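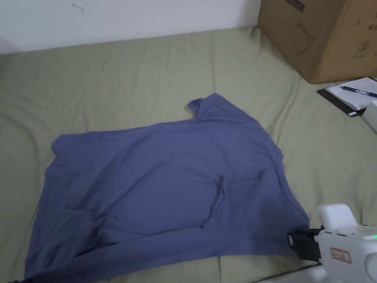
Re: [chores] So can they fold yet?

Filed under: Home & Shop Automation, List Archive

From: Telmo Cuesta
To: the chores list
Date: January 6, 2018

Wiebke Lindemann wrote:

> My brother-in-law has informed the whole family that in five years
> no one will do laundry. He saw a clip of a machine folding a towel
> and he is now unbearable. Before I see him again I would like
> ammunition. Can any of these things fold a T-shirt that has been
> dropped on a bed the way a normal person drops it? And if they
> can't, why can they build a car?
>
> Also, has anyone's shop got further with this than mine has? We
> still pack by hand at Laizer and I don't see that changing.
>
> Wiebke

Wiebke,

Your brother-in-law has picked the towel, as they all do. A towel is a rectangle. It has four corners and they are all the same, and if you hang it in the air from any one of them the rest more or less tells you where it is. I could teach a towel to my nephew, and he's four.

Now look at the shirt at the top of this message. Blue-gray, short sleeves, lying on a green sheet. It isn't even a bad one. It's fairly flat, it's in the open, and the color is different enough from the bedding that you can find the edge. But one sleeve is flipped up, there's a long crease down the body, and near the bottom some part of it looks tucked under. Is that the hem? The back? You'd know by picking it up and giving it a shake, and you wouldn't notice you'd done it. For a gripper, picking it up is a whole new problem, with a whole new set of wrinkles at the end of it.

The other trouble is that the sheet is cloth too. Pinch a little too deep at the edge of the shirt and you've got shirt and sheet together, and now you are folding the bed. I have watched this happen on our bench at Kavitz. It's very calm. It lifts, it pulls, it sets everything down with great care, and then it reports success.

For your ammunition, then. We ran our folding setup on and off from May until the holidays. It logged 2,377 tries on short-sleeved shirts, starting from a heap. I'd have been happy to put 37 percent of the results in a drawer, and my drawers are not a high bar. Starting from a shirt already smoothed out by hand it did much better, but at that point a person has done the hard part and the machine is taking the credit, like certain managers we both know.

Speed: a decent fold took some 4 minutes. Gitau Nzioka timed himself against it with a mug of tea in one hand and won.

As for the car — a car door shows up in the same place, the same shape, every time. Someone spent a fortune making sure of that. If you were willing to bolt your bed to the floor and have each shirt delivered face up with the sleeves out, I could get you a very good machine tomorrow. People don't live like that. They have a cardboard box on the bed, and a clipboard with a pen on it, and the shirt goes wherever there's room.

On the shop side it's a bit less gloomy. Brian Rugemalira's people at the Mondevthorpe plant have an arm that moves full cartons from belt to pallet all day, and it's dull and it works. What goes into the cartons is still hands. They tried it on bagged goods for three weeks and went back, mostly over bags that slumped. Same story as the shirt, really: stiff things yes, floppy things no.

Zineb Belkadi will tell you I'm too sour about this. She thinks the way forward is to stop writing rules for where the sleeve ought to be and show the machine a great many people's folding, bad folding included, until it picks up the knack. She may well be right. She was right about the Gukance cameras, and I've had to hear about that ever since. Zineb, if you're reading, do send Wiebke the write-up, she can print it and leave it by his plate.

If he brings up the towel clip again, ask him how many times they sped it up. Then hand him a fitted sheet.

Telmo

P.S. The offer of our old test shirts still stands. All clean, all mediums, none folded.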